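Closthorpe Mill Open Day: Socks, Mostly

The Closthorpe knitting mill opens its doors to the public one Sunday in September, and I have now used up mine.

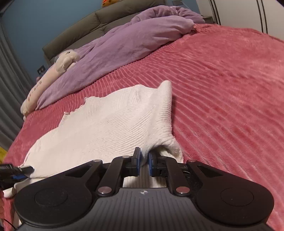
Parking was in a field belonging to the Furkberg dairy next door, which charged for it and sold you an ice cream on the way out. From there it's a ten-minute walk downhill. Remember that you will be coming back.

The tour began at 11, or at 11:20 if you believed the clock in the yarn store. Our group was meant to be 20 people and was closer to a school bus. We saw the old Hetoreck circular machines first, still running, 81 years after they were bolted to the floor. They make a noise like a drawer of forks being shaken by someone with a grudge. Our guide explained the whole of rib knitting beside them, and I caught the word "needle" twice.

Upstairs was better. Each cone of yarn holds enough for 400 pairs of children's socks, and the steaming room smells pleasantly of hot sheep. A man behind me asked whether the wool was local. It comes in by container ship, so he went quiet until the dye house.

The dye house was closed. There was a poster about it.

The tour ends in the factory shop, where seconds are sold by weight and manners are suspended. I bought a Kaewkla cardigan with one sleeve slightly longer than the other - so do I, as it happens, have arms like that - and a bag of sock toes for stuffing cushions.

Tickets are cash only at the gate. The tea room shuts at three, scones or no scones.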